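### 4.2 Handling cleaning products

The second group of chores covers things people do with bottles, packets and cloths before any machine is switched on. Loading a washing machine has been studied a good deal, but fetching the right product and holding it steady has had less attention. We treated it as a task of its own.

Of the 3,287 recordings made in homes in April, 340 involved a bottle of some kind. Our policy, trained on the Vidari subset, was asked to pick up the bottle, turn it so the label faced forward, and keep it upright. It managed this in 57 per cent of trials. Most failures came at the turn - the bottle slid between the pads and ended up leaning. Flat-sided bottles did better than round ones, as Filali had expected from the bench work at Nornilley.

Figure 3 shows a bottle of Dettol washing machine cleaner held from both sides by the jaws of a hand-held gripper, in a home with the kitchen behind. The body is rectangular, so each pad has a side to press against. The cap is a ribbed screw cap, and we did not attempt to open it. Pouring a measured dose was also left out, although the label on this product gives amounts in millilitres and a person would need to follow them.

We would not call this chore solved. A machine that can hold the bottle but cannot open it still leaves most of the job to the householder.

**Figure 3.** Washing machine cleaner held upright between the two jaws.
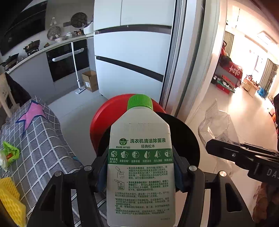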